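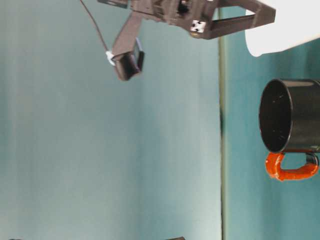
OK I finally have enough games in to talk about the mill deck in Lemma, and I am so happy with it. Thread!

Quick background if you don't play: Lemma is a two-player card game, 60-card decks, and you lose if you have to draw and can't. Most people treat that as a rule that never comes up. Kazimír Sokol built a whole deck around it and I've been playing his list (with a few changes) since the Sovville open.

The core is 4 Drowned Ledger and 4 Borrowed Hours. Ledger makes them discard two off the top every time they play a second card in a turn. Fast decks play a second card EVERY turn. They do half your work!

12 replies · 41 shares

Kazimír's list only had 2 Salt Gate and I went up to 4 right away. Gate is your only clean answer to a turn-three Harrier, and drawing one late is still fine, you just cycle it for one.

What I cut: both copies of Long Winter. I love the art, I love the card, it costs six. In this deck you are never tapping out for six before the game is decided.
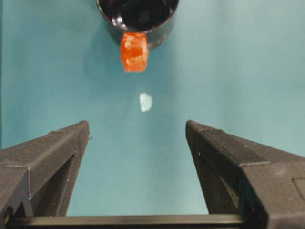

Black cup, teal table.

Matchups. Anything from the Flerero set that floods the board is great for you. Let them come, take some hits, play Tide Clerk on four and watch them run out of gas. I've gone down to 1 life and felt totally comfortable (well, mostly).

The mirror is weird and really fun. Whoever goes second has the extra card in the deck, so you actually want to be on the draw. Orysia Lysenko and I played one that went down to a single card each and I was grinning the entire time.

Bad news: recursion. If they're shuffling their discard back in with Old Friends, you need a way to stop it. I run 2 Sealed Pit in the side and want a third. Mesfin Tefera swears by Ash Market instead, and he beats me a lot, so maybe listen to him.

3 replies · 18 shares

Small play tip that won me several games: don't fire off Borrowed Hours on turn two just because you can. Hold it until they've tutored something to the top, then mill it. The groan you get!!

Next I want to try a splash for Davdale Ferryman. The extra color hurts, but getting Ledger back from the discard sounds amazing. Will post the full list in May once I've settled the last four slots. If you've tested Ferryman already, please tell me how the lands felt.

Last updated 18 April 2026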